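Fostorgate 32 Parts Washer Basket: Bench Review

The Fostorgate 32 is a stainless mesh basket for rinsing and draining small hardware. It is sold in three mesh sizes. The medium was used for this review, bought at list price in March. Fostorgate gives the capacity as 32 ounces by volume, and the basket holds that much without fasteners spilling over the rim.

Construction is simple. The mesh is spot welded to a rolled rim, and the bail handle pivots on two riveted ears. Weight empty is 266 grams. The rim has no burrs on the outside, but the inside seam was sharp enough to catch a shop rag and needed a few strokes with a fine file.

Mesh retention was tested with M3 washers, M4 nuts and short set screws. The washers and nuts stayed put. Set screws under M3 worked through the mesh when the basket was shaken, so anyone cleaning small screws should order the fine version.

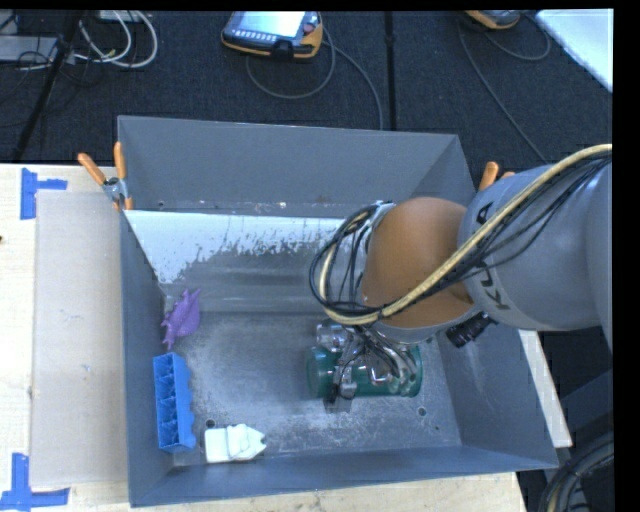

4 min read

Drainage is the strong point. After a dip in water-based degreaser, the basket stopped dripping well before the Sarkel equivalent, which has a solid stamped floor and holds a puddle in each corner. The Sarkel is stiffer – it can be dropped full without going out of round – and its handle locks upright. The Fostorgate handle falls to one side whenever it is released and has to be fished out of the solvent.

The rivets are the likely wear point. Over 100 dip cycles with a full load, the left ear developed slight play. The right did not. Fostorgate rates the handle for 2,000 cycles at full load, a figure this review did not attempt to confirm. The welds showed no cracks, and there was no rust after a night in plain water.

The optional lid is a poor fit. It clips on one side only and lifts when the basket is tilted past level. Save the money.

Pros: fast draining, light, mesh sizes clearly stamped on the rim.
Cons: loose handle, rough inside seam, weak lid.

Rating: 3.5 out of 5. The Sarkel is the better choice for heavy parts and rough handling.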